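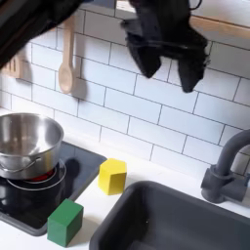
Gusivari wooden utensils, review after 11 weeks

I bought the spoon and the slotted spatula in the Hakero shop in Sadport, and paid 13 for both. They hang on the wall beside the cooktop, so I take them many times a day.

The spoon is very good. Its handle is long, and my hand stays far from the steam. It does not scratch my steel pot. The spatula I like less. Its head is flat, but the edge is too thick to go under an egg, and small pieces of onion stay in the slots.

Please wash them by hand. I put oil on mine 2 times in May and they became smooth again.

4 stars from 5.

Dambrauskienė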